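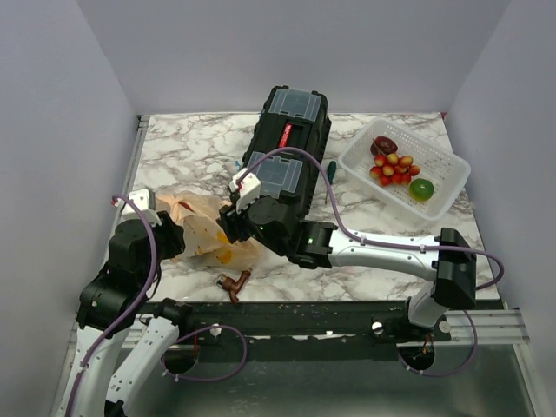
Toolbox, screwdriver and fruit basket on the marble-patterned table at Gallodstead.

Tool and kitchen sort-out, 13 Feb 2025

The shared table at Gallodstead is being used for both repairs and snacks again, so Qistina Osman has set up two shelves by the door. Tools go on the upper one - the black toolbox with the clear lids, plus any screwdrivers that won't fit inside it. Fruit stays in the white basket and goes on the lower one.

Small fittings, including faucets, should be handed to Bayu Lumenta, who is keeping a list for the Saragih order. Plastic bags can be folded and left in the drawer under the sink. Please don't put them in the basket with the fruit.

The cupboard code is still 3599. If you need a tool overnight, write it on the sheet inside the cupboard door and bring it back the next morning.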